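Filed under: Opinion / Home & Workshop

Cover the table. Use brown paper.

By Luminița Manole

Quick one this month, I have 2 deadlines and a sink full of dishes.

I want to argue for kraft paper. The plain brown stuff, on a roll. Every worktable in the country should be wearing it and most of them are wearing nothing, or worse, one of those wipe-clean plastic cloths with lemons on.

I came to this by being cheap. Moved into the Zumcombe unit in June, got a long table with it, surface like a dartboard. A new top was quoted at 215. A roll of paper was a fraction of that and I'm still on the same roll. So that's the money part done.

But the paper is better than the new top would have been. I'd say that even if I'd had the cash. You can write on it. Measurements, a phone number, an arrow that says GLUE HERE. Small parts show up against it, a black screw on brown paper is a thing you can find. On my old dark bench a black screw was gone untill spring.

Then tape. This is where people roll their eyes. Run tape lines across the paper and make squares. Dark tape, so you see it without looking for it. Now the table has addresses. "It's in the second row by the wall" beats "it's over there somewhere" and it beats it forty times a day. Inese Paju, who shares the unit with me, called it fussy for a month. Now she puts her coffee in the same square every morning and gets annoyed when my stuff is in it.

Do the squares need to be perfect? No. Mine aren't. Rulers are for people with time.

And bins. Get them up off the surface if you can. A bin sitting on the table eats the table. Raise it, hang it, whatever your setup allows, and keep the front low or open so your hand goes straight in. One for the jumble and one that stays nearly empty, for whatever you're on right now. I will die on the nearly empty bin. A full bin is storage. Fine, you need storage. But work needs somewhere to land.

The case against: it creases. Yes. It gets seams where you join it and the seams catch a sleeve. Looks scruffy by the second week. I don't care, and I think the not caring is good for the work. Nobody relaxes over a spotless white desk. I have one of those too, for the keyboard, and it is all cables, I can't keep it nice for an hour.

Anyway. Paper, tape, bins up. Try it before you spend on a new top. Have to run.

COMMENTS

tonik_h: Did this in my garage after reading. Went with 60 feet of the heavy roll, way too much, the kids are drawing on the rest.

Rebane: Creases drive me nuts. Mist it lightly with water first and pull tight as it dries. Works on mine

Marlow D: Disagree on the nearly empty bin, mine fills up in a day no matter what.
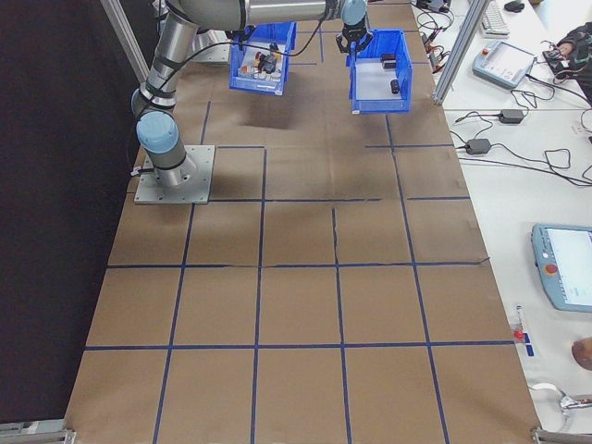

Brown paper, blue tape, bins up off the table.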